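Drenderow Gallery: Good Practice at the Table

Bastley simulation group / Gallery / House rules

Welcome to the Drenderow page! Drenderow is our simulated house, and it's where every one of our table tasks gets run before anyone at Bastley is allowed near the real arm. We love this place. It has chairs in the way, books left lying on desks, dishes, lamps, cabinets that go back into the dark, and a robot in the middle of it all picking things up and setting them down.

The gallery goes with our house rules for manipulation work, which are up to version 11 now. Tiburcio Orozco wrote the first version on one sheet, and most of what he put on that sheet is still in there. What has grown around it is everything we learned from watching runs go wrong in ways we hadn't pictured. So the pictures come with the rules they belong to, and a fair amount of talk about why we care. Feel free to take any of it for your own group.

On holding things over a table

The rule on carrying height is the one new people ask about first. An object in the gripper hangs lower than the gripper does (sounds obvious, I know), and the planner has to be told so. We measure clearance from the lowest point of whatever is being held. If the thing has legs, prongs, a handle or a dangling end, that's your lowest point, and it moves when the wrist turns. Before the rule was worded that way, people were measuring from the fingertips and wondering why their contact logs were full of small scrapes. 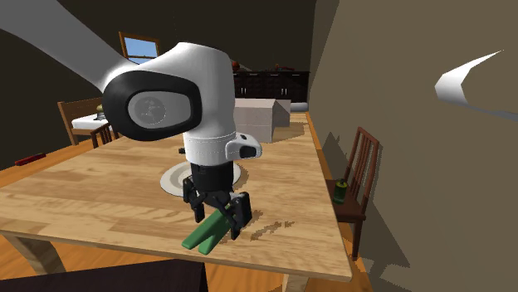 The second half of the same rule is about what else is on the table. A plate is a wonderful test object. It's wide, it's low, it has a rim that catches everything, and it's easy for the arm to hide from its own camera. We ask that the planner keep a record of every item it has seen on the surface, and that an item stays in the record when the arm passes in front of it. Out of sight is still there! Zinhle Buthelezi went through 1050 carry runs last July and sorted the bumps by cause, and the biggest pile by far was items the planner had dropped from memory the moment the forearm covered them. We changed the rule that same month.

Chairs count too. A chair seat is a surface, and things get left on chairs in real homes all the time, so our scenes have items on seats and on floors as well as on tables. The rule says that anything within reach of the arm gets treated as part of the workspace, whether or not the task mentions it. You'd be surprised how many task files say "the table" and mean one table, in a room that has several.

A few more from the carrying section, in the wording we use day to day:

Close the grip, wait for the force reading to settle, then lift. No lifting on a rising reading.

Go straight up first. Sideways travel starts after the object has cleared everything in the surface record.

If the grip reading drops during travel, stop where you are. Don't hurry to the goal hoping to get there first.

Set down onto a clear patch at least as large as the object's own outline, plus the margin in the task file.

Tamer Zoubi would like me to add that the margin in the task file is there to be read and should not be overwritten with zero to get a run through overnight. Noted, Tamer!

On where to grip

I get excited about this part, so bear with me. Picking a grip point is where you see the difference between a run that merely finishes and a run you'd be happy to show to a safety reviewer. Our rule says the grip has to be explainable from the logs. Somebody opening the run a year from now should be able to see which candidates the planner had, how it scored them, and what made it choose. We keep the top candidates for every grasp, including the ones it turned down, and they take up hardly any space.

Odd shapes get extra attention. Anything that splays or folds, or that could be picked up in more than one sensible way, goes on a list we call the awkward shelf. Each item on the shelf needs its own approved grip range before it goes into a scored scene. Costel Ene looks after the shelf and he has a great eye for it. He'll turn a model around on the screen a few times and tell you where it's going to slip, and then you run it and it slips there.

On desks, edges and corners

Corners deserve a rule all to themselves, and they have one. An object near the corner of a desk has two ways to fall instead of one, and the fingers have less surface under them if the grip goes low. We set the approach speed down by half inside the corner zone. We also ask for a straight vertical approach there, with no sliding in from the side, and the fingers must stop above the surface and not on it. Contact with a desk top is logged as a fault even when the object is picked up perfectly.
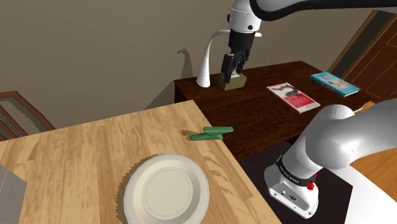
Gripper closed on a small olive-green block at the near corner of the dark desk, with the desk lamp right beside it.

Lamps! We have strong feelings about lamps. A gooseneck is thin, it curves, it leans out over the working area, and a rough bounding box around one will either swallow half the desk or miss the neck completely. Our rule asks for a proper shape for anything tall and bent, built up from small pieces that follow the curve. Ayman Semaan rebuilt ours from scratch and the change in the planner's paths was lovely to watch. It used to swing out in a great wide loop. After his rebuild it came down close and tidy, well inside the limits.

The whole arm has to be checked against the room as well, and I mean every link down to the base. People new to this watch the gripper, which is natural, since that's where the action is. The elbow is doing plenty behind your back. In the review sheet there's a separate line for each link with the nearest distance it reached and what it was nearest to, and a reviewer has to initial all of them.

Shadows and light

Our lighting rule is young and still being argued over in a friendly way. Every scene must be run under more than one light setup, with at least one that throws hard shadows across the working surface. A dark patch on pale wood can look like an object to a vision system, and a dark object sitting in a dark patch can vanish. We want both of those to happen in simulation, often, where the cost is a line in a log. Drenderow has 113 approved scenes at the moment and all of them carry a hard-shadow version.

Keeping the record straight

Our partners at Tannous review a sample of our runs, and their reviewers are the reason our labels are as good as they are. They asked us early on to mark simulated pictures as simulated everywhere they appear, so we do, and that goes for this page: everything in the gallery is rendered. They also asked that failed runs be kept in the same folder as the good ones, under the same naming, with nothing tidied away. The archive stands at 2598 runs, and the failures are the ones we open most.

Celico, who we share the scene format with, keep theirs a little differently. They store the random seed in the scene file and we store it in the run file. Theirs is probably better. We'll move over when version 12 of the rules is ready, and until then please check both places if you're replaying something older.

For anyone planning to use the rules

Start with the carrying section and the surface record, and leave corners for later. Run a scene with everything at the slow setting and read the whole log once, top to bottom, with a cup of something beside you. Then change one thing. We keep a blank review sheet at the front desk at Bastley and another copy in the shared folder, and Zinhle is happy to walk groups through her bump sorting if you give her a little notice.

More pictures will go up when the kitchen scenes pass review. Tiburcio has been at work on the cabinet handles, and the drawer rules are next on his list.

Back to Gallery
House rules, version 11
Contact the simulation group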